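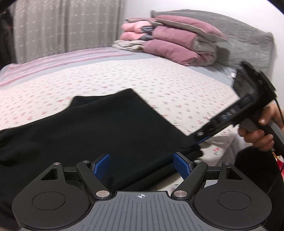 NOTICE TO RESIDENTS OF DALLNESS

The Office of Tides wishes to inform all households that the sea will be returned in October. Residents who have built on the seabed during its absence are asked to remove their belongings to the old shoreline, which is marked with white posts.

The Office has received 96 letters on this matter. Most concern gardens. The soil of the lower bay has proved very good for beans, and the Office regrets the loss of the crop. Seed may be claimed at the counter until 4 p.m.

A separate letter was received from Mrs. Adhiambo Kombo, of the ninth house past the wreck, who asks whether the sea might be returned to some other town. The Office wrote to Vamel and to Tetden. Vamel declined. Tetden has not replied, and its mail is coming back damp.

Mr. Keir Urquhart, Harbor Master, will resume his duties on the first morning of high water. During the past nine years he has kept the harbor bell polished and has rung it twice a day to an audience of goats. The goats are to be collected by their owners.

Children born after the sea left will be shown it in groups of two. Parents should tell them beforehand that it is loud.

Mrs. Kombo's second letter has been received and will be answered in turn.

Muthoni Mwakalinga
Clerk, Office of Tides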